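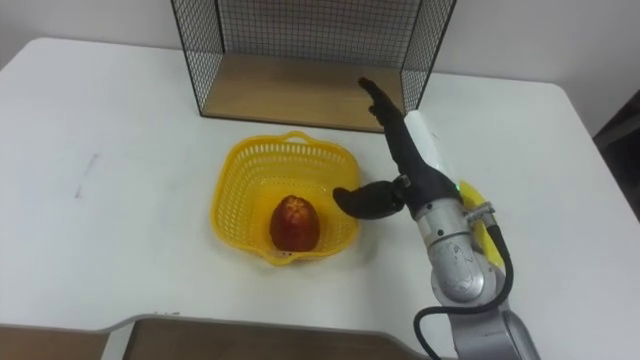

From: Elsa Moen
To: Flellside manipulation list
Date: Fri 20 April
Subject: Re: wrist-relative actions, basket to shelf

Marit Haugen wrote:

> Thanks for the write-up. Two things I couldn't work out from it.
> First, is the baseline trained on the same demonstrations, or on the
> older set from December? If it's the older set I don't think the
> comparison means much. Second, you report one success number for the
> whole task. Can you split it by stage? Our own runs at Westerberg
> almost always die at the grasp, and I'd like to know if yours do too.
>
> Marit

Same demonstrations for both. There are 3,759 episodes in the training set and the December ones are not in it. I left them out after we changed the hand calibration. The network, the image size and the number of training steps are also the same. The only change is how the arm action is written down: the baseline predicts joint targets, and the new version predicts the next wrist pose relative to the current one. Finger commands are absolute in both.

On the stages, I went back through the logs last night. We ran 70 trials per policy, with the basket shifted by hand between trials. I count three stages: fingers closed on the fruit, fruit clear of the rim, fruit released on the bottom board of the mesh shelf.

With joint targets, 9 trials failed before the fruit was clear of the rim, and most of those were the thumb coming down on the basket edge. So yes, that looks like what you see. With relative poses it was 6, which I would not call a difference at this sample size.

The gap is nearly all in the last stage. The joint-target policy tends to replay the same reach toward the shelf wherever the pick ended. If the basket has been moved, the hand arrives off to one side and catches a corner post. The relative version corrects on the way over.
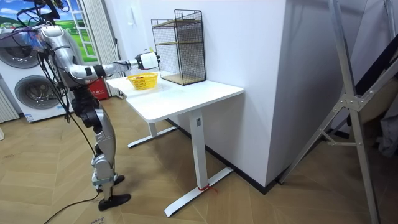

One thing I should have put in the first message is that the legs are not part of the policy. The robot holds a standing pose and only the right arm and hand are commanded, so nothing in these numbers says anything about reaching while stepping. If the feet are placed a little differently at the start of a session, both policies get worse. The relative one loses less, but I only checked that on one afternoon and didn't keep proper counts.

I also tried the Ellura wrist filter on top of the relative policy. It makes the motion smoother to watch and slows the release. I turned it off for all the trials above.

Known problems:

Drift. Small errors add up over a long reach. We predict short chunks and re-read the wrist pose at the start of each one, and that keeps it under control for this task. I don't expect it to hold for anything much longer.

Upper shelf. All the trials used the bottom board. The upper one needs a different elbow posture and we have very few demonstrations of it.

Marit, if you want to run it on the Inovton arm, the conversion script is in the usual folder. Check the wrist frame convention first. Ours has z along the forearm and I think yours is flipped.

Elsa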